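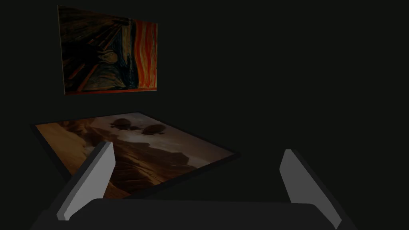 Ticket: Symptom diary drops entries after update
Product: Veltano (gut health diary)
Opened: Jun 13, 2026
Status: Solved

Hi team! First off, I love this app. I've logged meals, cramps and bathroom trips in Veltano every day since November, and my GI nurse is a big fan of the weekly chart. After the latest update, though, anything I enter after midnight vanishes from the chart. It still shows in the list view. Flares love to hit me at 2 a.m., so those are the entries I need most!

What I tried:
Logged out and back in. No change.
Cleared the cache. No change, but the app opens faster now (nice!).
Exported to Cekelum, the clinic portal. The night entries are all there, 31 of them, so the data is safe. Phew!

Reply from Veltano support
Thanks for such a clear report, and great thinking with the export! Could you check Settings > Day start? The update may have set it to 4 a.m. Entries before that hour should move to the previous day, but the chart skips them if your notes run over 200 characters.

Update from me
Yes!! Day start was at 4. I set it back to midnight, reopened the chart, and all 7 days filled in, night entries included. My long notes show up too. I'll leave it there until the fix for long notes comes out. So happy to have this working before my appointment at the Gralusthorpe clinic. Please go ahead and close the ticket!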